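Mardi, tard

Bon, la dernière ligne droite de la saison, et je n'ai toujours pas appris mon deuxième mouvement. Enfin si, je l'ai appris, mais à un tempo que le chef qualifierait de promenade digestive. Répétition ce soir à la salle de Mapplebeck, avec tout le pupitre d'altos au complet pour une fois ! On a filé le Jaltell presque en entier (je persiste à dire que la coda est trop longue) et Carol Haslam a réussi à tenir son solo sans regarder la partition. Elle était rouge comme tout, on a tapé des pieds.

Il reste deux concerts. Celui d'avril chez nous, puis la sortie à Plemport, où la salle fait 700 places. Chez nous on en a 283, et encore, en comptant les strapontins du fond d'où on ne voit que le piano. J'essaie de ne pas y penser. 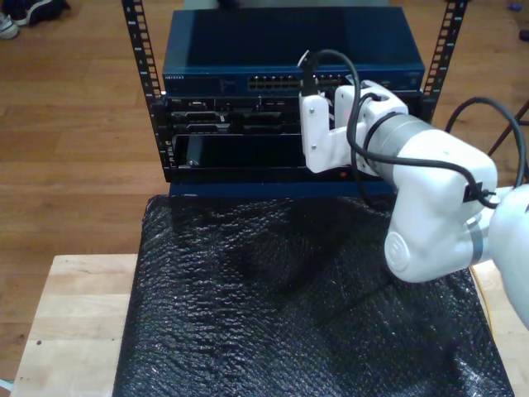 À la pause, grande discussion sur les bis. Chukwuemeka voudrait finir sur la petite valse, moi sur rien du tout, parce que le public de Plemport a un dernier train à prendre et que je me souviens très bien de l'an dernier, les manteaux qui se levaient pendant le rappel. On a voté à main levée, la valse a gagné, tant pis pour moi. Du coup il faut que je retrouve ma partie, que j'ai prêtée à je ne sais plus qui.

Chukwuemeka Obi, d'ailleurs, s'est mis en tête de faire imprimer 3000 programmes pour les deux soirs et l'expo des étudiants en arts, qui reste accrochée dans le hall jusqu'à la fin du mois. Trois mille ! Je lui ai demandé s'il comptait en tapisser sa cuisine. Il dit qu'au-delà d'une certaine quantité le papier ne coûte presque plus rien, et comme c'est lui qui parle à l'imprimeur, je me suis tue.
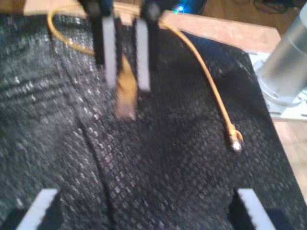 *Tissu noir, avec un pli en travers.*

L'expo, j'y suis passée en vitesse avant de monter. J'aime beaucoup les gravures de l'entrée, un peu moins la grande chose bleue près du vestiaire, mais j'y retournerai au calme. Il y a aussi une série de petits fusains intitulée Astatex, de la taille d'une carte postale, devant laquelle je suis restée plantée si longtemps que j'ai raté l'accord. Entrée sur la pointe des pieds, regard du chef, la honte.
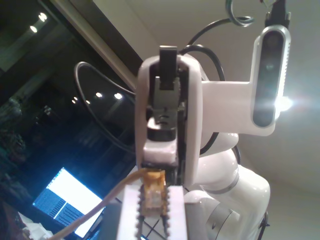 Après ça on a repris le mouvement lent à partir de la mesure 13, encore et encore, jusqu'à ce que les violoncelles arrêtent de presser. Je crois que c'est beau, maintenant. J'avais la nuque en compote et quand même envie de recommencer.

Penser à : colophane, chaussures noires chez le cordonnier, rappeler maman pour sa place, et demander à Carol si elle a de la place dans sa voiture pour Plemport (l'alto sur les genoux, plus jamais).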